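Monday, June 12, 2023. Back on the blade task at Dratgate. Going to post as I go, sorry in advance for the mess

Task for anyone new: arm holds a narrow blade, lines up over a spot on the paper, comes down, draws back. A person does it in two seconds. I have been teaching it since April

Two ways to show it. One, grab the wrist and push it through the motion (hand guiding). Two, drive it from a controller and never touch the thing. I've done a lot of both now and have opinions

Hand guiding first. Feels great for big moves. Terrible for the last bit above the paper. Your own arm gets tired and the tip wanders, and the recording keeps every wobble

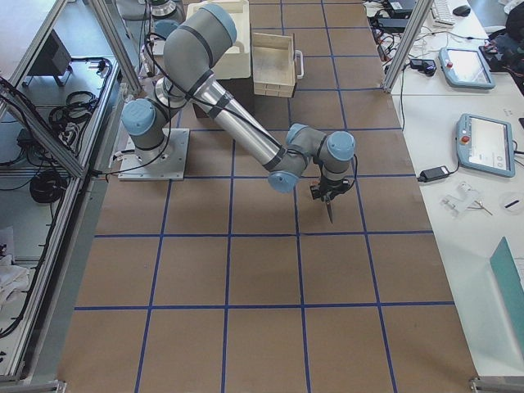
Also you push on the wrist and the elbow decides to go somewhere else. So then you're holding two joints with two hands and pressing save with your chin. Did that in April for a whole afternoon. Would not recomend

Remote driving fixes the wobble but you lose the feel. You go slow. So slow. Then the learned version is slow too, it copies your hesitation, every little pause where you were thinking

What helped — drive the approach once without recording, then go back and do it again for real. Second pass is smoother every time. Throw the first one out, don't get sentimental

Numbers bc people asked last time: 478 demos kept. Target is 900. Original plan said 2000 and whoever wrote that (me) had never done one

The blue tape squares are for start positions btw. Pick a square, start there, next demo pick a different one. If you always start from the same place the policy learns that place and nothing else. Learned this the expensive way

Tape edges lift after a while. Check them before you start. A curled corner under the tip and that demo is gone

Someone in replies asking if we use Zitanance for the logging. Used to. Exports were fine, but I could never find a run again once I'd closed it. Now it's a plain folder per session and a text file with my complaints in it

Scissors are next on the list, and a whole different problem. The tray has low sides, so in theory you can come in from above and not fight a wall. In theory

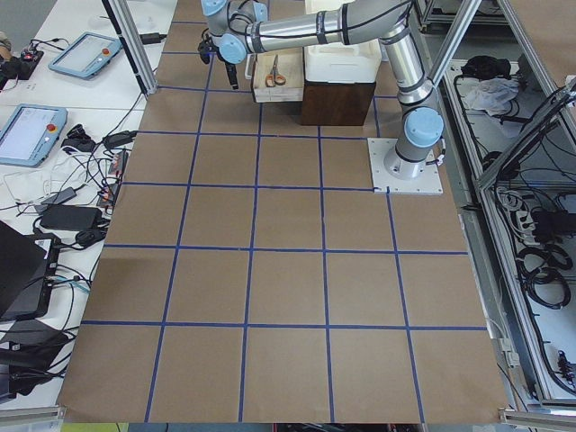 Orange handles, wooden tray, gripper pointing down.

First question is where to grab them. I keep wanting to go for the handles like a person would. Not sure that's right for two fingers. Going to record both and see which one I hate less

Setup rule I'm sticking to: 18 demos, then stop and replay one at random on the arm. If it looks bad the other 17 are probably bad the same way. Before this I'd do a whole day and find out at night

And say out loud what you're doing while you drive. Sounds dumb. "Over, down, close, up." Keeps the steps in the same order when you're tired, and I get sloppy after lunch

Desjardins people wanted to know if you need to be good at games to do the remote part. No. Patient, yes. The best driver we had over from Clamstead had never held a controller, just didn't rush

Open question, would love answers: do you keep demos where you missed and then recovered? I used to bin them. Now keeping the ones with a clean recovery, tagged seperately. Too early to say if it does anything

Ok going back in. More tonight if the replay looks decent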